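An afternoon with the robot class at Mullent

The open day at Mullent College started at one o'clock on a Tuesday, and I got there late owing to the bus. The robot class has the end room on the first floor of the Brakside building, past the print shop and the bike store. There was a paper sign on the door and a queue of about 35 people, mostly parents and pupils from the two secondary schools nearby. They let us in ten at a time.

I had gone because my daughter is thinking of applying and because I used to work on a packing line, where the arms were bolted down behind fencing and did one job all day. The class works almost wholly in simulation. Each pair of students has a desk, a computer and a model of the same room on screen, with a robot arm standing at a wooden table and a lot of odds and ends laid out on it. The students write the program that tells the arm what to pick up and where to put it.

The course lasts two terms. In the first they learn to move the arm by hand, using a controller, and in the second they write code and record runs. By April every pair has to have a project that can be shown to visitors, which is what we had come to see.
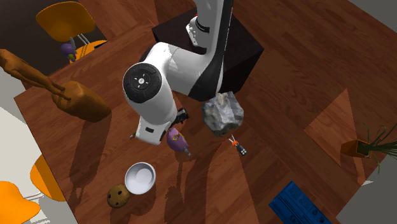
First stop: picking things up

The first pair we watched had set their arm a plain sorting job. Anything that could be eaten was to go in the white bowl and everything else was to be left alone. The cookie was already touching the bowl, and one of the students said it had been put close by on purpose so that they could test the short moves first. The loaf is the hard one. It is too big for the bowl, and the program is meant to work that out and pass over it.

The purple toy was there to catch the program out. It looks a bit like an aubergine, and the students said earlier versions of their code had treated it as food more often than not. They had got it down to a few wrong picks in a long set of runs. I asked how long a set was and was told 200, which the computer can do overnight.

A parent in our group asked why they didn't use a real arm. The answer was cost and time. The college has one, kept in a workshop downstairs, and each pair gets a morning on it at the end of the year. Until then a mistake on screen costs nothing. The student who answered said their first program had driven the gripper straight into the table.

We were given ten minutes at each desk, which was enough for the talking but short for the watching. The arm moves more slowly than I had expected. The students can speed it up on screen but had been told to leave it at normal speed for visitors.

The second desk belonged to a pair who had named their project Inga. Their aim is a program that takes a typed request and finds the right thing on the table. You type "phone" and the arm should go to the phone. It only knows a short list of words so far, and they had pinned the list up beside the screen so that people would stick to it. Visitors did not stick to it. A boy of about my daughter's age typed "pen", was pleased, then typed "pencil" and got an error message.

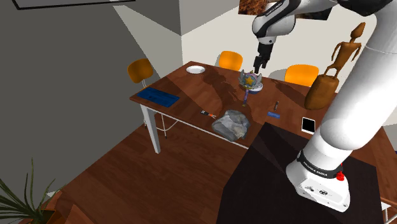

The pair told us that the long, thin things give them the most trouble. A tray or a plate has a rim and stays put, but a pen offers very little to hold and can roll. The wand was a favourite with the younger visitors, and it had its own problem, as the head is wide and the handle is slender and the program has to choose between them. They had settled on the handle. The clear plastic bag was not on the word list at all. Their tutor had told them to leave it until after the exams.

I liked this desk best. The code was printed out in a folder and you could turn the pages while they talked. It came to 2,568 lines, a good part of which was comments, and some of those were notes from one student to the other about whose turn it was to fix what.

There was a break at this point. Tea was in the corridor, with squash for the children. The biscuits had gone by the time our group came out. I spoke to a tutor from the evening course, who said the class takes people with no coding at all and that the first few weeks are mostly spent on learning to name things clearly. There is an entry task, done at home, and a short interview. Laptops can be borrowed.

The last desk had a project called Plusness, which is about tidying. The students had spread small things over the table and wanted the arm to clear them one by one, always starting with whatever was lying on top of something else. They showed us the view from close to the gripper, which I found harder to read than the wide view. You lose all sense of how far apart things are, and the shadows look as solid as the objects. The students said the program has some trouble with shadows too, and that they had spent most of one month on it. 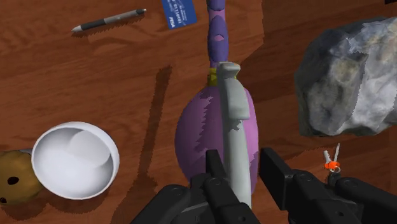
Plusness at work: the gripper and the grey handle-shaped piece, with the bowl and the rock on either side.

They run each clearing job from a fresh layout, so the program can't simply learn where things are. The rock stays in as the heaviest item. What they want next is for the arm to give up on a bad grip sooner. At present it tries the same one over and over, and the students have to stop it by hand.

We finished just before three. There was a form to fill in for anyone who wanted the course details, and a table of leaflets for the other departments. My daughter took the one for the robot class and another for furniture making.

For anyone going to the next one, the lift in the Brakside building was out of order and the stairs are steep. Parking is behind the sports hall. The door to the robot room closes while a group is inside, so if you miss your slot you wait for the next, and it is worth putting your name on the list before you look round anything else.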